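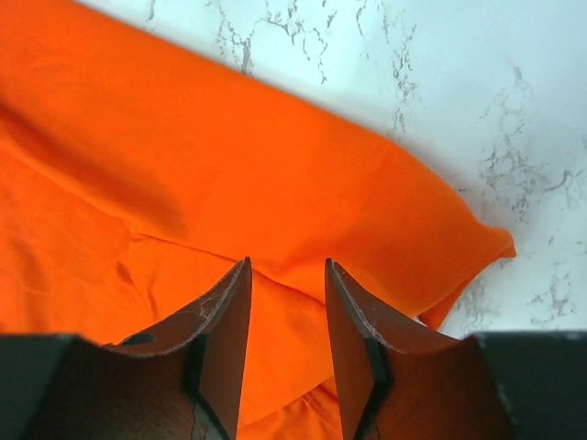
Wrist view, orange cloth on the marble top, fingers at the near layer

Thread: Folding cell budget – talk me into it or out of it

hem_and_haul
Small linen service, restaurant napkins and table covers mostly. My boss wants a number for next year's equipment plan by Thursday. The quote on my desk is from Hivareo: two-finger gripper, wrist camera, arm, stand, setup. They want us to take 2 of them. I've been sent plenty of wrist views like the one at the top and I still can't tell what I'd be paying for. Has anyone bought one of these for flat goods and kept it past the first year?

blt_tensioner
Look at the top rims of those fingers. Scuffs and scratches on both. Before you talk about arms, ask what a set of fingers costs, who stocks them and how long you wait for them. We had a different vendor (Buston) and the fingers weren't on the quote at all. They were on a "consumables schedule" that showed up after we signed.

hem_and_haul
Finger price isn't on mine either. I'll ask. Is wear at the tip a real problem with cloth or only cosmetic?

blt_tensioner
Depends where it is. A burr on the inside face will pull threads. Scuffs on the outside edge I'd live with, and I can't tell you from one picture what made those.

quiet_mangle
I'll be the grump. That is one piece of cloth, bright orange, on a white top with gray veins. It's about the easiest thing to find that you could put in front of a camera. What color are your napkins, OP?

hem_and_haul
White. And black. Some cream.

quiet_mangle
Right. Ask for white on white. Ask for black under your own lights with those dark fingers in the way. If they won't run it, the quote is for orange napkins.

rollerdeck9
Bit unfair. The cloth isn't laid out nicely for it, there's a thick fold running across the top and the flat part is wrinkled. It's messier than most sales material I get. And color contrast is something you can fix with a 500 dollar table top. I wouldn't throw out a whole project over it.

quiet_mangle
A colored top for the white goods and then what for the black? You're swapping tops twice a shift. Somebody gets paid to do that.

rollerdeck9
Mid-blue does both. We did it on an inspection table. I'm not saying buy the thing, I'm saying that's the cheap problem. The expensive one is layers. Between the fingers there's an edge where one layer lies over another. Does it pick up one or both? I'd want that answered in writing, with a pass rate, on YOUR goods.

hem_and_haul
Their sheet says 30 an hour "typical." Doesn't say 30 what. I assumed finished folds.

blt_tensioner
Don't assume. Could be picks.

quiet_mangle
My slowest folder would be embarrassed by 30 an hour. Even if it's finished folds the math is terrible unless you run it all night, and then who clears it when it drops one at 3 a.m.?

dockside_ada
Coming at this from the planning side. We looked at a cell from Grabowska and didn't buy, and I don't regret it, but the trial was worth doing. What I'd put in your plan is a trial line and nothing else:

Send 100 of your own pieces, mixed, straight out of the dryer cart. No hand sorting.
Watch the run live or go there.
Log every time a person touches the cloth.
Get prices for fingers, camera cover and a service visit on the same page as the arm.

Then put the purchase in as a maybe for the second half. Bosses accept a maybe if there's a date on it.

rollerdeck9
Agree with all of that except the no sorting part. You already sort by size for the ironer, so let the robot have the same deal.

dockside_ada
Fair. Size yes, color no.

gradside_ops
We're at Gradside, similar volumes to yours I'd guess. We spent the money on a second-hand feeder for the ironer and a decent sorting table and it was a dull, good decision. Marble is pretty but try lifting the edge of a damp napkin off something that smooth – our folks hated it. We went with a felt cover.

rollerdeck9
Is that even real marble? Could be a printed top.

gradside_ops
No idea. Smooth either way by the look of it.

hem_and_haul
Okay. I asked for the finger price, what the 30 refers to, and a run with white and black. The rep answered the first in ten minutes (not cheap) and said he'd "circle back" on the other two. So the plan goes in with a trial line and no purchase for now. If they agree to the 100 pieces I'll post the log, including the bad ones.

blt_tensioner
Ask if the finger price is per finger or per pair.

hem_and_haul
...per finger. Just checked.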